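用双臂把螺丝刀收回工具箱：分段模仿学习上手记

上一篇写完遥操作之后，好几位读者来问长流程任务怎么训。太好了，这正是我最近天天在玩的东西！下面用的方法叫“分段标注+相位条件”，思路来自 Ottilie Widmer 的一次组会报告，代码是我和 Thabiso Ngcobo 一起改的，项目内部叫 Segura。

为什么选工具箱？它两半都能摊开，凹槽形状各不相同，螺丝刀又细又长，方向放反了就卡不进去。对策略来说这是一道很扎实的题，难点全在最后那一两厘米。

第一步：录示范
总共录 300 条。工具的起始位置每条都要换，角度也要换，别偷懒只平移。头部和腕部的画面同时录，时间戳务必对齐，我第一版就是差了几帧，训出来的夹爪总是提前合上，查了两天才找到原因。

第二步：切段
每条示范切成 4 段：接近、抓取、对准凹槽、压入松开。切点先用夹爪开合信号自动找，再人工过一遍。对准那一段宁可切长一点，把犹豫和微调都留在里面，这些动作恰恰最有用！
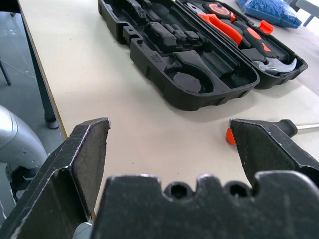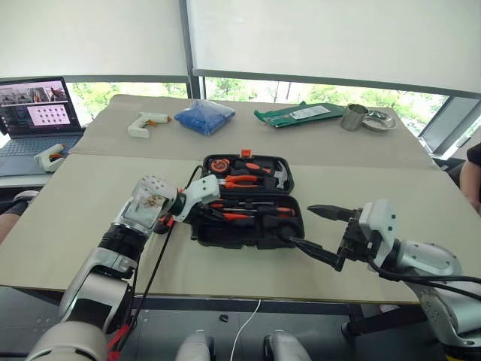

第三步：训练
把段号编码成一个小向量，和图像特征拼在一起送进策略网络，另外加一个小头预测当前段的进度。进度超过阈值就切到下一段。阈值我从 0.9 起调，太低会跳段，太高会在原地磨蹭。图像增强只开亮度和轻微裁剪，腕部画面千万不要做左右翻转，左右一翻，动作标签就全错了（别问我怎么知道的）。

第四步：测试
每个模型跑 100 次，起始位置事先抽好存成文件，所有模型共用同一份。不分段的基线失败了 21 次，大部分死在对准；加上段号和进度头之后只失败 4 次，而且失败的样子也变了，多半是抓取时螺丝刀在指间转了一点角度，后面怎么补都补不回来。看到这个结果的时候我真的在椅子上蹦了一下！

几个常见问题
夹爪合上却没夹到东西：先查指尖垫的磨损，再查腕部曝光。
卡在第三段不动：多半是进度头过拟合，把它的学习率降到主干的十分之一试试。
两只手臂互相让路：给闲着的那只手一个固定的等待姿态，录示范时也照着摆。

Annelies Sutter 正在试把切点也交给网络自己学，初步曲线很漂亮，但换个随机种子就散架，我们还在找原因。等她那边稳定了，我把标注脚本和新的配置文件一起放上来。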